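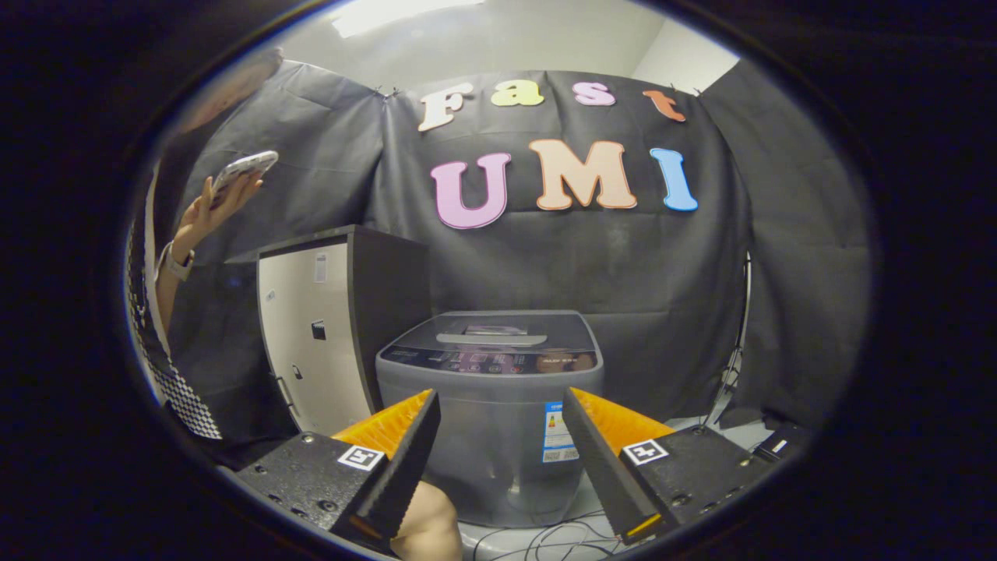
Lettering on the black backdrop, Sidley hall

Groups > Sidley Allotment Association > Meetings > Minutes

Filed under: Minutes and Agendas

Minutes of the general meeting, 25 Mar 2019

Present: 28 members. Apologies were received from four plot holders and from the Drirnard group. The chair opened the meeting at 7 p.m.

1. Minutes of the last meeting
Approved with one correction. The padlock on the lower gate was replaced by the association, and the landlord paid only for the chain.

2. Water
The Trotell Road standpipe is leaking at the base again. Two quotes have been received. The cheaper one does not include digging out the old pipe, and several members felt it would cost more in the end. Agreed to accept the second quote, with the work to be done before the supply is turned on for the season. The tap at the top of the Bittencourt strip drips but can wait.

A member asked whether hoses could be left running unattended during dry spells. The rule stands — hoses must be held or watched.

3. Plots and waiting list
The site has 89 plots, all let except two. Plot 55 has been given up and is badly overgrown with bramble. It will be offered as two half plots. The other is under water at the bottom end and will not be offered until the ditch has been cleared.

There was a long discussion about plots that are paid for but not worked. Some members wanted a shorter warning period. Others pointed out that two of the plots mentioned belong to people who have been ill. A vote was taken and the present period was kept, 17 to 9, with two not voting.

4. Accounts
The balance stands at $182 after payment of the insurance. Key deposits are held separately and are not included. Rents are due at the usual time. Checks should have the plot number written on the back.

5. Compost and manure
The stable at Drirnard will deliver one load if the track is firm enough. It will be tipped by the upper gate, not in the turning space as last year. Members are asked to take no more than six barrows each until everyone has had a chance.

6. Open afternoon
To be held in July, date to be fixed once the hall is confirmed. Plant sale, teas and the children's pumpkin weigh-in, which will be changed to zucchini as pumpkins are too small by then. Tables can be borrowed from Bittencourt again — they need to be collected by van.

7. Any other business
Bonfires: smoke has been drifting over the houses on Trotell Road. No fires before 6 p.m.
The missing wheelbarrow has a green tray and a flat tire. Please check sheds.

The meeting closed at 8:40 p.m.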